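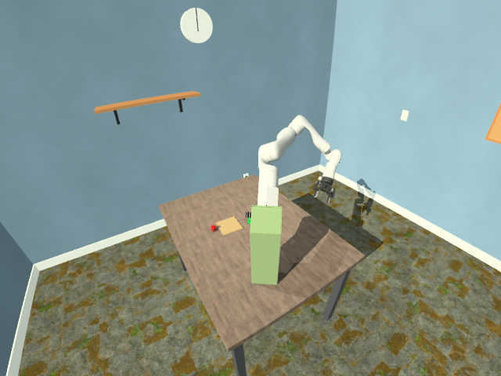

Flor Arboleda wrote:
I don't think the Bullari house was ever a partner in Siritz. Everyone repeats it, and I repeated it myself in a talk, but I went back to the letter books over the summer and I can't find a line that says so. What I find is a merchant in one port selling currants and oil on commission for a merchant in another port, and charging him for it. Partners didn't usually charge each other commission. If anyone has seen an actual deed of partnership I would like the reference, even a bad one.

Posted 9/23/20 by ledgerhand

Depends what you mean by partner. In that trade people joined together for a single cargo all the time. One man put up the money, one had the ship or a share in it, one sold at the far end. When the cargo was sold they settled and went back to being separate houses. You would not expect a deed for that, only an account headed "in company" or something like it. Did you look for those?

Flor Arboleda wrote:
Yes. There are two accounts headed that way, both for oil, both with a third party named. I have no problem calling those joint ventures. My problem is with the claim in the old house history that Bullari held a standing share in Siritz from the start and that the sons were brought up in each other's counting houses. Two oil cargoes don't get you there.

quayside_tom wrote:
The house history was written by the family for an anniversary. I have a copy. It has no footnotes and it gets the name of the street wrong. I wouldn't hang anything on it, but I wouldn't throw it out either. The man who wrote it had papers we don't have now. He quotes a letter about "our common interest" and I have never seen the original.

ledgerhand wrote:
"Our common interest" is what merchants wrote to each other when they wanted a favor. I have seen it in letters to people they were about to sue.

quayside_tom wrote:
Fair, but he quotes more than that. The next sentence is about dividing the year's profit at Easter. I'm typing it from the book: "The division to be made at Easter as in former years." Former years, plural. You don't divide at Easter as in former years with somebody who only sells your currants.

Flor Arboleda wrote:
Who is that letter addressed to? My photocopy of the chapter is missing that page.

quayside_tom wrote:
He doesn't say. The paragraph before is about Bullari, so everyone has assumed it was to Bullari. The paragraph before that is about Stergiou.

ledgerhand wrote:
Well, there you go. Stergiou was married into the Siritz family and had money in the house. That one is solid, it is in the marriage contract. A letter to Stergiou about dividing profits would be completely normal.

mrs_halloran wrote:
Can I ask a simpler question. How did Bullari get paid? If he was taking a share of profit there should be a yearly sum going over to him. If he was an agent he would have taken his commission off the top before sending anything back. You should be able to tell the one from the other without any deed.

Flor Arboleda wrote:
That's the way I came at it. The account sales are copied into the back of the letter book, at least the ones that survive. Each one goes gross price, then freight, porterage, warehouse rent, brokerage, commission, then the net. The net is credited to Siritz. I read all of them. I found no yearly sum going the other way. But the ledgers themselves are gone, so I only have what the clerk thought was worth copying.

ledgerhand wrote:
And the private ledger would be where a partner's account was kept. Clerks didn't see it. In most houses it had a lock.

Flor Arboleda wrote:
True, and I can't get around that one. The private ledger is lost for Siritz and I have never heard of one for Bullari.

pettifogger wrote:
I'm going to disagree with the commission point. Partners did charge each other commission. It was common in houses with branches in more than one port. The branch took its commission first to cover the office, and what was left went into the common pot. If you see commission in the account it tells you nothing either way. I spent three years on a cotton firm that did precisely this and I made the same mistake at the beginning.

Flor Arboleda wrote:
At the full rate? In the cases I know about, a branch charged the head office less than it charged outsiders. Bullari charges Siritz the same as he charges everybody. I compared his rate with the printed circular he sent out to the trade.

pettifogger wrote:
Mine charged the full rate. I accept that it was an odd firm.

quayside_tom wrote:
Which circular is that? I didn't know there were any left.

Flor Arboleda wrote:
It's in the Clendent papers, folded into a bundle of freight bills. Clendent insured cargoes for both of them and kept everything that came through the door. The circular is one sheet, printed on both sides, with prices on the front and terms on the back. The catalog lists the bundle as "shipping, misc." so you have to ask for the whole bundle and go through it.

mrs_halloran wrote:
The Clendent papers are worth anyone's time. I was in there for something else (salt fish) and the insurance slips give you the owners of the cargo by name. If Bullari had a share in what Siritz shipped, his name ought to turn up on the policy.

ledgerhand wrote:
Ought to, yes. But policies were often made out in one name "for account of whom it may concern." It saved trouble in wartime, when you might not want it known who owned what.

mrs_halloran wrote:
Some were. The ones I saw from the peaceful years mostly had names. I only looked at fish, though.

Flor Arboleda wrote:
I have been through the slips for the first box. Siritz alone on most of them, Siritz and Stergiou on a good number, Bullari on the same two oil cargoes I mentioned. So that fits. There are more boxes and I haven't seen them.

quayside_tom wrote:
I still think you are leaning too hard on what didn't survive. You have one letter book from one side, and one box of somebody else's papers. The house history says standing share. The customs man's memoir says they were "as one house." The local paper said the same thing when old Bullari died. That's separate people saying it.

ledgerhand wrote:
The paper and the memoir both came out after the house history did. I would bet they took it from there. The memoir has the wrong street name too.

quayside_tom wrote:
Does it? Let me check.

quayside_tom wrote:
It does. All right, I'll give you the memoir. I'm keeping the newspaper for now.

coppersmith wrote:
New here, been reading this with interest. My question is about the failure. If Bullari was a partner, he would have been liable when Siritz stopped payment. Creditors would have gone after him for the whole debt, not only his share. Did they?

Flor Arboleda wrote:
Good question and I should have put it in my first post. They didn't. Bullari shows up in the list of creditors. He had accepted bills for Siritz and had to pay them himself when they came due, and he put in a claim like everyone else. I have a printed copy of the list, nearly 200 names, and his is well up on the first page.

coppersmith wrote:
Then I don't see how he could be a partner. A partner can't prove against his own firm ahead of the other creditors. That was settled law in most places by then.

pettifogger wrote:
Settled where? Which court handled it? If it was the commercial court in the port, they used the code and there was such a thing as a sleeping partner who could lose what he had put in and no more. That man could be a creditor for other money he was owed. So he could have had a share AND been on the list.

coppersmith wrote:
I hadn't thought of that. Would it have to be registered?

pettifogger wrote:
It was supposed to be. An extract went up at the court for a set time with the amounts on it, sometimes without the name of the one putting in the money. I don't know if the register for that court survives.

Flor Arboleda wrote:
Some of it does. The volumes are held off site and have to be ordered ahead, and the reading room has been taking fewer people this year. My slot is in October. I will ask for the register and the rest of the Clendent boxes on the same visit if they let me order both.

quayside_tom wrote:
If you do get the register, look under Stergiou as well as Siritz. He spelled it more than one way and the clerks filed him under whatever they heard. I lost a whole day to that once.

Flor Arboleda wrote:
Will do. And could you scan me the page with the Easter letter, plus the one before it? The photocopy I have jumps straight over it.

quayside_tom wrote:
Sure. The binding is tight so the inside margin may be hard to read. I'll send it tonight.

ledgerhand wrote:
Could you post it for the rest of us too? I want to see how he leads into the quote. If he had the letter in front of him he usually gives the place it was sent from.

quayside_tom wrote:
He gives the place. It says "from the lazaretto." No name.

mrs_halloran wrote:
Then somebody was sitting in quarantine when it was written. Siritz wrote it, so it was him. Does the letter book have a gap where he was away?

Flor Arboleda wrote:
It has one in the spring, where the hand changes and the clerk signs for the house. I took it for an illness. The last letter before the gap says he is going out to see Stergiou about the new crop. I'll copy it out properly and put it up here along with the scan.

Contact the moderators | Copyright remains with individual posters | Back to top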